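Flurell Hall Tutoring and Study Support Group
Minutes of the meeting held 17 Feb 2020, Erkstead Campus, Room 15

Present: chair, secretary, the drop-in desk leads, the library representative, and the student representative for commuter students.
Apologies: the advising office.

1. Minutes of the last meeting
Approved with one correction. The writing desk moved to the second floor, not the first.

2. Drop-in tutoring
The math desk has been busy since the start of the semester, with the longest waits in the late afternoon. Chemistry is quiet until exam weeks. It was agreed to move one tutor shift from chemistry to math until April and then look at it again. The student representative asked that the new hours go on the door as well as the website.

3. Tutor training
2 new tutors still have to complete the Poon module before they can take sessions alone. Until then they will sit in with an experienced tutor. The library will lend its small classroom for the next training evening.
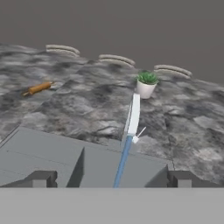
Gray marble countertop with curved beige handles along the back.

4. Booking system
The trial of Vitow for one-on-one appointments continues. Students like the reminders. Tutors reported that canceled sessions stay on their calendars – the secretary has raised this with support and is waiting for a reply. Walk-ins will still be written in the paper log.

5. Budget
$1650 is left for the semester. Most of it is set aside for tutor pay in the last weeks of class. A request for new whiteboards was held over.

6. Other business
The commuter lounge would like a study table one evening a week. The desk leads will check who is free and report back.

Actions
Secretary: new hours to door and website; follow up on canceled bookings.
Desk leads: revised math shifts; commuter lounge table.
Library representative: confirm classroom.

Next meeting: April, same room. Date to be sent by email.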